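Reading the export limit on a small wind connection

The turbine at Fellden went live at the start of August, and I have had several messages asking why its output looks flat-topped on windy days. The short version is that the site has an export limit and the machine can make more power than the limit allows. The longer version takes in the connection offer, the controller settings and a meter that was reading the wrong way round for nine days.

Background first, for anyone who has not read the earlier posts. Fellden is a farm site at the end of a long 11 kV overhead line. The turbine is a second-hand three-blade machine, stall regulated in its first life and since refitted with a full converter. The line also feeds the village of Vornlow and a grain store at Mandlow, which has large drying fans and uses them at harvest. Everything below follows from how those loads share one piece of wire.

What the connection offer said

The network operator offered two options. The first was a full connection with no export limit, which needed a heavier conductor on part of the line and a new transformer. The second was a limited connection, available on the existing line, with export capped at a fixed figure and a requirement to fit an approved limiting scheme. The farm took the second. I would have done the same. The reinforcement work would have cost more than the turbine, and the wait for it was quoted in years.

The reason for the cap is voltage. When you push power into the end of a long line, the voltage at your end rises. How far it rises depends on the resistance and reactance of the line, the power you are exporting and the power factor you are exporting at. On lines like this one, with thin conductor, resistance matters a great deal and you cannot get rid of the rise by adjusting reactive power alone. You can get some of it back. More on that below.

The operator has to work from the worst case, which is full export and minimum local load. At Fellden that means a windy summer night with the grain store shut. The cap is set so that the voltage stays inside the statutory limits even then. On a winter afternoon, with every kettle in Vornlow on, the line could take more, but a fixed cap does not know what time it is.

How the limiting works

A current transformer on each phase at the point of connection measures the net flow. A small controller reads these and sends a power setpoint to the converter over a serial link. If export is below the cap, the converter runs as it likes. If export approaches the cap, the setpoint comes down. If export stays over the cap for longer than the allowed time, a separate relay opens the contactor and the turbine stops.

Two points catch people out.

The cap is on net export at the connection point, so the farm's own use comes on top. If the farm is using 16 kW in the dairy, the turbine can generate 16 kW over the cap before the controller steps in. This is why the flat top on the generation chart is not quite flat. It has bumps on it at milking times. If you plot export in place of generation, the bumps go and you get a straight line with a little ripple.

The second is that the limit applies per phase. The turbine converter is balanced across three phases but the farm load is not. The dairy is three-phase, while the house and workshop sit on single phases. The phase with the least load on it reaches its limit first, and that one governs. We moved the workshop heater to a different phase during commissioning and gained a small amount of generation for the price of an hour's work.

The meter problem

For the first nine days the controller held the turbine down hard whenever the dairy was running and let it go when the dairy was off. This is the opposite of what it should do. The cause was one current transformer fitted facing the wrong way. With that phase reversed, import looked like export. The controller saw a large apparent export at milking time and cut the setpoint.

It did not trip the backup relay, which has its own current transformers, all of which were the right way round. That is an argument for keeping the two sets separate. It is also why the fault went unnoticed for as long as it did: no alarm was raised, and the daily total looked plausible for a site where nobody yet had a figure to compare it with.

I found it by plotting the controller's export figure against the half-hourly data from the supply meter. They should sit on a straight line through the origin. They formed two separate clouds. If you are commissioning one of these, do this plot on the first day. You need only a few hours of data, provided that a decent load switches on and off during that time.

The repair was to isolate, turn the transformer round, and check all three phases with a clamp meter and a known load. You can also swap the two secondary wires, which has the same effect, but then the arrow on the body is wrong for ever after and the next person to look at it will be misled. Never open the secondary circuit of a current transformer with the primary live.

Tuning the loop

With the signs correct, the next problem was hunting. The controller polled its inputs, worked out a setpoint, sent it, and polled again before the turbine had finished responding. The converter can change its output quickly, but the rotor cannot, and the firmware on this machine (a Chiba converter, older type) limits the rate at which it follows a new setpoint. The result was a slow saw-tooth in export, with the top of each tooth just over the cap.

There are three settings that matter: the poll interval, the ramp rate down and the ramp rate up. I lengthened the interval to 4 seconds, left the ramp down as fast as it would go, and made the ramp up much slower. The loop is now stable. It gives away a little energy after each gust because the setpoint takes its time coming back, and I am content with that. A limiter that recovers too fast will find the limit again straight away.

I also set the control target slightly below the agreed cap. Current transformers have a tolerance, as does the controller's input stage, and the operator's own meter is the one that counts.

Power factor

The converter can run at a leading or lagging power factor. Absorbing reactive power pulls the local voltage down, which offsets some of the rise. The connection agreement fixes the power factor within a narrow band, so this is not something you may adjust to suit yourself. I mention it because one reader asked whether we could use it to raise the cap. Only with a revised agreement, and the operator would want to restudy the line. It also increases the current for the same real power, so the losses go up. On thin conductor that takes away part of the gain.

How much is lost

In the first full month of correct running, the controller logged 788 kWh of curtailed energy. Treat this with some caution. The controller does not measure energy that was never generated. It estimates it from the anemometer and a stored power curve, and the curve was taken from the machine's original specification, before the refit. The anemometer is also mounted on the nacelle behind the rotor, where the air has been disturbed. I would expect the estimate to be on the high side, and I will replace the curve with a measured one when I have enough data in the upper wind bins.

Most of the curtailment fell at night, as you would expect. The farm load is low then and there is nothing to soak up the surplus.

What might be done with it

The obvious use is hot water for the dairy. The parlour washes down twice a day and heats its water on an off-peak timer. A diverter could switch the immersion elements on in proportion to the surplus, working from the same export signal. It would need to be coordinated with the limiter so that the two do not fight over the same kilowatts. The usual method is to give the diverter a lower threshold than the limiter, with a clear gap between them, so that the heat store fills first and the turbine is held back only when the store is full.

A battery would also work but is hard to justify on these numbers. The surplus comes in long blocks, often a whole night, and a battery of sensible size would be full early on and then idle.

The third choice is to ask for a timed or flexible limit. Some operators will now agree to a cap that varies with conditions on the line. The grain store would help here, as its fans run for long stretches after harvest and the line is nowhere near its voltage limit while they do. I have asked the question and have not had a reply.

Next time

I will do the measured power curve next, then the wiring for the diverter if the farm decides to go ahead. The controller settings are on the commissioning sheet, and I can send a blank copy to anyone who wants one. Please do not copy the ramp rates across to a different machine without testing them, as they depend on the rotor and on the converter firmware. 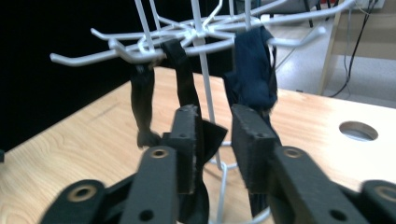
White wire display rack with dark fabric items on its hooks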